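Plorkow is a contract manufacturer of silicone and hydrogel parts. We cast, cut and pack soft goods for other firms, mostly in small runs, and we keep the tooling on our own shelves between orders. The company has one site, at Masby, with a casting hall on the ground floor and a lab and offices above it.

## What we make

Most of our output falls into one of these groups:

- Gaskets, bellows and seals in platinum-cure silicone, Shore 00-30 to Shore A 60
- Soft pads and sheets for training, fit testing and bench work
- Encapsulation of small parts supplied by the customer
- Short-run molds in aluminum or cast resin

We do not make implants, food-contact parts or anything that must be sterile on delivery. Requests of that kind are turned down at the quote stage.

## How an order runs

An inquiry should come with a drawing, a target hardness and a quantity. If there is no drawing, a sample part will do, but the sample is cut up during measurement and is not returned. Quotes are valid for 30 days.

Once the quote is accepted, we cast a first article and send it with a one-page report covering thickness, hardness and tear strength. Production starts when the customer signs the report. Standard lead time from signature is 18 working days. New tooling adds 12 working days – more if the mold has undercuts or more than one parting line.

Each batch gets a number, which is printed on the bag label and never on the part. We hold one retained piece per batch for 11 months. Complaints received inside that period are checked against the retained piece before anything else is done.

## Materials and color

Base silicones are bought in two-part drums and mixed under vacuum. Hydrogel is made up in the lab on the day it is poured, as it loses water quickly once out of the kettle. Parts in hydrogel ship in sealed trays and should be kept cool and closed until needed.

Pigment is added by weight. We match to a physical chip only; screen colors and printed brochures are not accepted as a reference. Small shifts in shade between batches are normal in translucent grades, and the limit is agreed in writing before the first article is cast.

Soft pads are also sold to customers who cut and stitch them. For this use, the tear strength figure on the report matters more than the hardness figure. A pad that is too firm takes a needle badly, and one that is too soft lets the thread pull through under light tension. Dye on a cut line can spread sideways into the pad, so the grade should be chosen with the dye in mind.
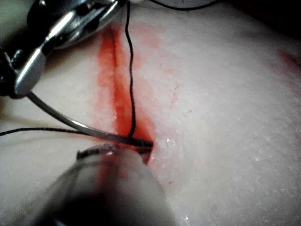

## The site

The Masby building was put up as a print shop, and the floor drains and heavy-duty wiring from that period are still in use. The casting hall is held at a steady temperature all year. It closes for two weeks each July for oven service and calibration, and no first articles are cast in that time. Orders already packed will still ship.

Goods in and goods out share one dock on Salcedo Road. Trucks over the posted height have to use the Bomham gate and should call ahead.

## Quality records

Ovens, scales and durometers are calibrated on a fixed schedule, and the certificates can be sent on request. Batch records are kept on paper and scanned weekly. Customers may audit the site by appointment – please send the scope in advance so that the right records are pulled.

## Contact

Quotes and drawings go to the sales desk. Questions about a delivered batch go to the lab, with the batch number in the subject line. The office is open Monday through Friday.

Page last updated Thu 4 January.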